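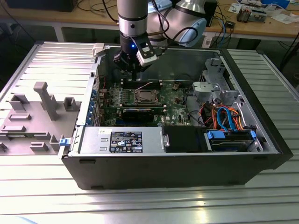 4. Preparing a disassembly trial

This section covers the desktop computer trials in the Panero study, which tests whether a policy trained on one set of cases can work on cases it has not seen. Read section 3 (arm limits and stop buttons) first.

4.1 Placing the computer

1. Shut down the donor computer and unplug all cables from the back.
2. Remove the side panel. Lay it flat on the slotted table to the left of the case.
3. Lay the case on its side with the open side up, under the arm.
4. Enter the case number in the Tran log.

Note: Leave the drive rails in place. They are part of a later task.

CAUTION: Do not reach into the case while the arm is enabled. Press the stop button first, even to move a cable.

4.2 Setting the start pose

1. Load the Cultau start file for the task you are running.
2. Jog the arm until the fingertips point down into the case. Leave 100 mm between the fingertips and the motherboard.
3. Check both camera views on the monitor. The fixed view must show the motherboard. The wrist view must show the fingers and the CPU socket.
4. Save the pose under the case number.

If glare hides the edges of the processor in the wrist view, lower the exposure setting and save the pose again.

4.3 Socket tasks

The board must have its heatsink removed before any socket task.

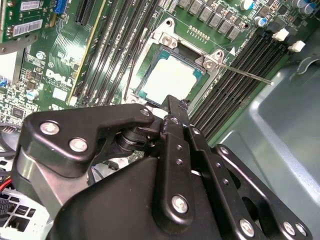 On boards with a long socket lever, record the lever position before each trial. The label goes in the first field of the log as "closed," "raised," or "unclear." Use "unclear" whenever two people disagree.

1. Select the socket task and set the time limit to 600 seconds.
2. Set the contact force limit to 2 N for the first run on any new board.
3. Start the recording, then enable the arm.
4. When the run stops, mark the result before you touch anything in the case.

CAUTION: Exposed socket contacts bend easily. If a finger catches on the socket, press stop and back the arm off by hand.

4.4 What counts as a result

A trial counts only if both camera streams and the force log are complete. Runs stopped by the operator count as failures unless the stop was caused by a network fault. The Flustberg baseline used 3,000 training runs, so do not compare scores from a smaller training set against it.

Send questions about scoring to Mattes Frerichs. Include the case number and the task name.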